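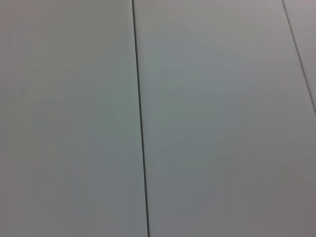 Pale gray panels and the seams between them, wrist camera view.

To: cell-planning list
Date: February 10, 2021
Subject: Re: Panel inspection cell, budget lines for August

> The Vetitz quote covers the arm, the wrist camera and the base
> plate. Seam inspection is listed as an option at 209 per
> station. Do we need it at all, or can the camera we already
> get with the arm do the job? I would like to close the
> equipment sheet before the Medavstead order goes in.

The wrist camera can find the seams. My doubt is about everything else on the panel. The surface is matte and pale, and under diffuse light the gray drifts from cool to warm across a single panel with nothing on it. A threshold set for one area will misfire in another. The dark seams are easy. A fine gray joint with nearly the same tone on both sides is harder, and I would not promise it without a better light.

So I would split the line item. Keep the option for 4 stations and drop it for the other two, where the arm only has to locate a dark gap and follow it. Kushnir offers a low-angle bar light that mounts on the same bracket. I have put 1000 in the sheet for lights and cabling, all stations together.
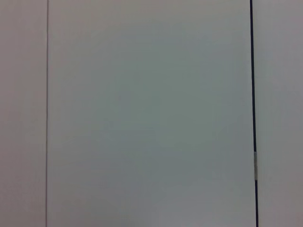
The other open point is small pieces in the gaps. A pale bit lying in a dark gap splits the line in two, and a simple line finder will report either two short seams or a fault. Either result stops the cell. Skistidetti says their software bridges such breaks, but the setting is per job and somebody has to enter it. Please add six hours of setup time under labor – it is not in the Vetitz figure.

Not yet in the sheet:
- spare lens cover
- longer camera cable for the end station
- calibration target, matte, same gray as the panels if we can get it

On delivery, Vetitz wants the station count fixed before they confirm August. The light brackets can follow later, as the hole pattern is the same with or without them. If the 4 and 2 split is acceptable, I will send the revised sheet to the list and ask for a new quote on that basis.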